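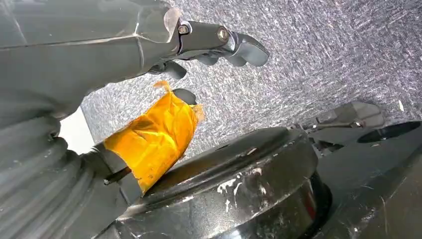 Inicio Materiales Energía Glosario Actividades

Cómo se envuelve un cilindro

Un cilindro es un cuerpo con dos tapas redondas y una pared curva. Tienen esa forma las latas, los tubos, las pilas y muchas botellas. Envolver una caja es sencillo porque sus caras son planas y el papel se dobla por las aristas. La pared de un cilindro no tiene aristas, y el envoltorio tiene que adaptarse a una curva.

¿Cuánto material hace falta?

Para dar una vuelta completa se necesita una tira tan larga como el contorno del cilindro. El contorno se calcula multiplicando el diámetro por el número pi, que vale 3,14 si usamos solo dos decimales. Un bote de 11 centímetros de diámetro tiene un contorno de 34,54 centímetros. Si cortamos una tira de 36 centímetros, sobra casi un centímetro y medio. Ese trozo se llama solape y es la parte que queda encima del principio de la tira. Sin solape no hay dónde pegar.

¿Por qué se arruga?

Una lámina plana se puede curvar en una dirección sin deformarse. Lo comprobamos al enrollar una hoja de papel. En cambio, no se puede curvar en dos direcciones a la vez sin que se estire o se pliegue. En la pared del cilindro hay una sola curvatura y la lámina puede quedar lisa. En el borde, donde la pared se encuentra con la tapa, el material tiene que girar también hacia dentro. Allí sobra superficie, y lo que sobra forma arrugas.

Las arrugas de un plástico brillante se ven mucho. Cada pliegue refleja la luz en una dirección distinta, y aparecen rayas claras junto a rayas oscuras. Un papel mate con las mismas arrugas parece más liso.

Film y cinta

El film es una lámina de plástico muy fina. El de la cocina se adhiere un poco a sí mismo y a las superficies lisas. Otros se estiran al colocarlos y, como tienden a recuperar su longitud, aprietan el objeto. Esa fuerza se llama tensión.

La cinta adhesiva tiene dos partes: el soporte, que es la tira que vemos, y el adhesivo, una capa pegajosa extendida por una de sus caras. El adhesivo necesita presión para entrar en contacto con los huecos pequeños de la superficie. Por eso se pasa el dedo por encima después de pegarla. El polvo reduce el contacto – y también la grasa de los dedos.

¿Por qué se deshilacha el borde?

Cuando se arranca el plástico con la mano, la rotura no avanza en línea recta. Sigue los puntos más débiles y deja picos, hilos o una lengüeta suelta. Con unas tijeras el corte es más regular. Un borde irregular se levanta antes, y si alguien tira de la lengüeta, el desgarro puede continuar.

Prueba para hacer en casa o en clase

Material: un bote cilíndrico vacío, papel, film de cocina, cinta adhesiva, regla y tijeras sin punta.

1. Mide el diámetro de la tapa y multiplícalo por 3,14.
2. Suma un centímetro y medio para el solape y corta una tira de papel con esa longitud.
3. Envuelve la pared y pega el solape con cinta.
4. Quita el papel y repite la operación con film, dejando que sobresalga por arriba.
5. Dobla el sobrante hacia la tapa y observa dónde salen los pliegues.

Anota el resultado con cada material. El film no debe ponerse nunca sobre la cara. Al terminar, deposítalo en el contenedor de tu localidad que corresponda.

Vocabulario

Contorno: longitud de la línea que rodea una figura.
Solape: parte de un material que cubre a otra.
Soporte: tira sobre la que se extiende el adhesivo.
Tensión: fuerza con la que tira un material estirado.

Cuadernos Stavik, 7 de julio de 2021

Compartir 14 · Comentarios 0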